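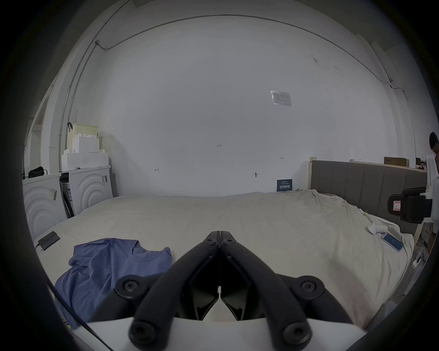 Figure 2. Bed surface with a T-shirt and small items left on the duvet.

Search articles, authors, keywords

4.2 The bed as a holding surface

Most studies of household tidying start with the floor, the kitchen counter or the table. In our material the bed came up far more often than we had planned for. It is large, it is soft, it stands at a handy height, and for much of the day no one is lying on it. Clothes are put on it while a person decides whether they go back in the closet or into the wash. Small things end up on it too, and they tend to stay longer than the clothes do.

We use the term "holding surface" for any place where objects wait between one use and the next. The Paderia coding sheet, which we took over with small changes, lists chairs, stair treads, window sills and the tops of appliances under this heading. Beds were added during the pilot. The full set has 2703 coded placements, and over 1000 of them are on a bed or on some part of its frame.

The bed in Figure 2 is a fairly typical case. A blue-violet T-shirt lies crumpled on the left part of a cream-white duvet, a small black device with a short cable is close to it, and a smartphone lies on the right side. A cardboard box rests on top of the headboard. We coded the shirt as "clothing, unfolded", the phone and the black device as "electronics, small", and the box as "container, on frame". The small white crumpled item beside the phone could be a tissue or a sock, and it was coded as "soft, unidentified". Coders were told to use that label freely. A wrong guess does more harm to the counts than an open one.

Headboards needed a rule of their own. Where the top is wide enough to take an object, people treat it as a shelf, and boxes and other things get parked there. We counted the headboard as part of the bed for location but kept it apart for surface type - hard, flat and raised, against soft and uneven. This split matters in Section 5, where the two kinds of surface are compared for how long things are left on them.

4.3 Unfolded clothing

Clothing was the hardest group to code. A shirt on a hanger or in a folded stack has a clear outline and a clear state. A shirt dropped on a duvet has neither. Its folds run into the folds of the bedding, and from some angles the neckline and sleeves can't be found at all. When the shirt and the cover are close in color, coders disagreed even on where one ended and the other began.

Color contrast helped a good deal. Blue on cream gave no trouble with the outline, though the type of garment was less certain when no neckline showed. In the Olivares round, where both coders worked from single views, one coder would often write "T-shirt" and the other "towel" for the same heap of thin cloth. We settled these by looking at every view of the same bed before a final label was given. If no view showed a collar, cuff, hem or neckline, the item stayed as "cloth, other".

We also tried a simple scale for how rumpled a garment was. It ran from flat to bunched, with two steps between. Agreement was good at the ends of the scale and poor in the middle, so the results below use only the end points.
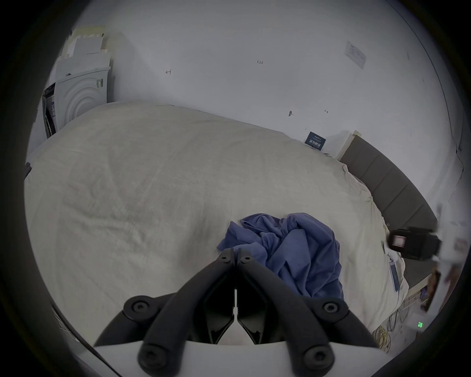 4.4 Returning items to their place

The last part of the coding dealt with where each item should go. Coders worked from a list of 59 storage places drawn up with the Grikell household form, such as "dresser drawer", "laundry hamper" and "charging spot". For electronics the choice was quick. A phone has no fixed home in most bedrooms, and the form allows for this with the label "stays with owner".

Clothing took longer. A T-shirt on a bed may be clean and waiting to be folded, or worn and waiting for the wash, and its looks seldom settle the matter. We let coders enter both places and mark the one they thought more likely. The Kurkix scoring rule gives full credit for either answer when both have been entered, and we kept it without changes.

Bedding itself was left out. A wrinkled duvet was recorded as a condition of the surface and was never scored as an item to be put away.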